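Okay, I've been running my own Bitcoin full node at home for a month now and I am so happy with it that I'm going to write a long thread. Apologies to the people who follow me for bread pictures.

Background first. I've owned a little bitcoin since 2016 and for all that time my wallet asked somebody else's server what my balance was. It worked fine! I never lost a cent. But I kept hearing that you should check your own coins with your own machine, and in October I finally had a free weekend and an old laptop.

The laptop is a hand-me-down from Karim Qudah (thank you Karim!!) with a cracked hinge and a battery that holds a charge for as long as it takes to say the word battery. 4 GB of memory. It is slow at everything and it's plenty.

What you need is disk space. The full chain right now is past 200 GB, and my folder, with everything in it, said 228 GB when I looked this morning. The laptop's own drive is tiny, so I bought an external one and pointed the data directory at it.

If you don't have the room you can prune. You set one line in the config file and the node throws away old blocks once it has checked them. It still verifies every single one, it just doesn't keep them. I didn't know that for years and assumed pruning was cheating. It isn't!

Now the first sync. Oh boy. This is the part where your computer downloads every block since January 2009 and checks the lot, and I loved it way more than I should have.

The early years fly by. You get whole months in the time it takes to fill the kettle, because the blocks are nearly empty. I sat there watching 2009 and 2010 go past and thinking about how few people were on the network then.

Then you hit 2015 or so and it slows to a crawl. Blocks are fuller, there's far more to check, and my poor external drive was grinding away like a coffee mill. The progress number went up by tiny bits. I went to bed. I got up. Tiny bits.

First mistake, and it cost me two days: I left the database cache on the default. Saskia Ruawai saw me grumbling and told me to raise dbcache, which is how much memory the node can use before it has to write things out to disk. I put it up to 900 on that little laptop and the difference was huge.

(With 4 GB of memory I wouldn't go much higher than that. Saskia uses a far bigger number on her desktop and finished in a day, which I'm choosing to be happy for her about.)

Second mistake: the laptop went to sleep when I closed the lid. So I closed the lid on Thursday evening, very proud of myself, and opened it on Friday to find that nothing had happened. Check your power settings!

Third mistake, smaller: I unplugged the drive without stopping the node. It came back up complaining about a corrupted database and wanted to reindex. That's a long, long wait. Always shut down cleanly and give it time to flush, it can take several minutes and looks frozen while it does.

Full time for the first sync, with all my blunders in it, was 10 days. If you have an SSD and a newer machine you'll laugh at that. I don't care, I got there.

And then it says it's up to date and there's a new block every ten minutes on average and YOU checked it. I know how that sounds. I stood in the hallway and told my family. They were polite.
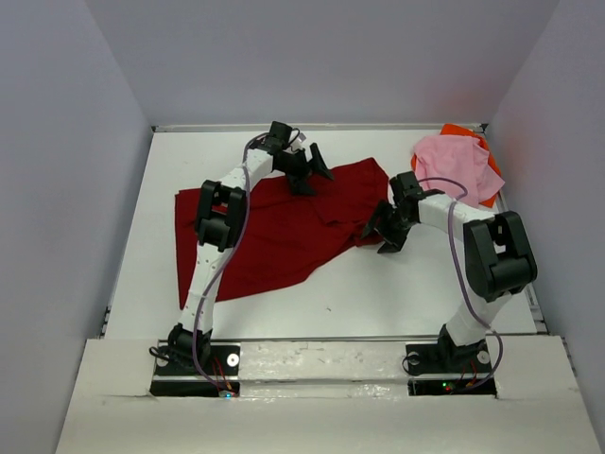 Notburga Rüegg
Bookkeeper by day, home node runner, posting about small-scale Bitcoin

Part two, picking this up again after lunch, because a few of you asked what I do with it now that it's synced.

The main thing is connecting my wallet to it. I run a small Electrum-type server next to the node, which builds its own index of addresses, and my wallet on the other computer talks to that over the home network. So when I look up my balance, the question never leaves the house.

That was the whole point for me. When your wallet asks a stranger's server about your addresses, that server can see that they belong together. It can't take your coins, but it can learn a lot about you. I do books for a living and I'm a bit fussy about who gets to read a ledger.

Setting up the server took an evening. The indexing took most of a night on top. I followed the write-up by Remo Haslinger, which is wonderfully plain and has the commands in the right order. He also answered two very silly questions from me without making me feel silly.

One thing that tripped me up: if you want the full address index, you can't have a pruned node. The server needs all the old blocks. There's a lighter option that only tracks your own wallet's addresses and works with pruning, so if you're short on disk look for that kind.

Second thing I do is look at fees. My node has its own mempool, so I can see what's waiting and make my own guess. It's been really quiet this fall! I moved some small bits together last week at one satoshi per byte and it went into the second block. Remember last December? I paid more in fees for one payment than for the dinner it was for.

If you've got lots of little amounts sitting in your wallet, a quiet stretch is a lovely time to combine them. Do think about privacy first though - putting them in one transaction tells everybody they have the same owner.

Third thing: I just look at it. The peers list is my favorite screen. It shows who you're connected to and what software version they run, and some people are on versions that are ancient. Hello to whoever you are, still going.

Do you need to open a port? No. Without it you'll get your outgoing connections and your node checks everything exactly the same. With port 8333 open, other nodes can reach you too, and you help new people sync. I opened mine after a week.

WATCH YOUR UPLOAD if you do. Mine sent out an astonishing amount the first few days, all old blocks going to people doing their first sync. There's a setting called maxuploadtarget that puts a daily cap on it. I have it set and my video calls have stopped turning into slide shows.

Meinrad Prantl asked in the replies if this makes me any money. It doesn't. There's no reward for running a plain node, that goes to miners. It costs me a bit of electricity and some desk space. I get privacy and I get to know that the rules I agreed to are the rules being followed, and I think that's a bargain, but please don't start one as an investment.

He also asked if it's safe to leave on all the time. Mine holds no keys at all. The wallet function is switched off and my coins are on a hardware wallet in another spot. If somebody stole the laptop they'd get a copy of the blockchain, which they could have had for free.

On updates: do them. There was a nasty bug fixed in September (the 0.16.3 release, if you want to look it up) and anything older than that really should be upgraded. The 0.17 release came out last month and that's what I'm on. Check the signatures on the download before you install. It's three minutes and you'll feel like a spy.

Somebody wanted to know about the ready-made boxes. I haven't tried one so I can't tell you if they're good. They do look neat and if a cracked laptop on a shelf isn't welcome in your home then maybe that's your route. I'd want to know how big the drive is and whether it can be swapped, because the chain isn't getting any smaller.

My setup for the people who like a list:
old laptop, 4 GB memory
external 1 TB drive, plain spinning kind
Linux, nothing fancy on it
Bitcoin Core 0.17
cable to the router, no wifi
alarm on my phone to remind me to look for updates on the first of the month

The cable matters more than I thought. On wifi it kept dropping peers, and on the cable it just sits there and hums.

What I want to do next is try a Lightning node on top. I've read enough to be excited and also enough to know I should start with an amount I'd be fine losing. It's early and people say so very loudly. Saskia has a couple of channels open and has promised to open one with me so I've got somebody to send five cents to.

I'd also like to get the whole thing running over Tor, so my home address on the internet isn't tied to it. The instructions look doable. If you've done it on a slow machine, tell me how it went, especially if it broke!

And if you've been putting this off like I did: pick a weekend, turn off sleep mode, raise the cache, leave it alone. Ask me stuff. I'm not an expert but I've now made most of the beginner errors and I remember them well.

Block count as I type this: still going up. Off to make dinner, I'll read replies later tonight.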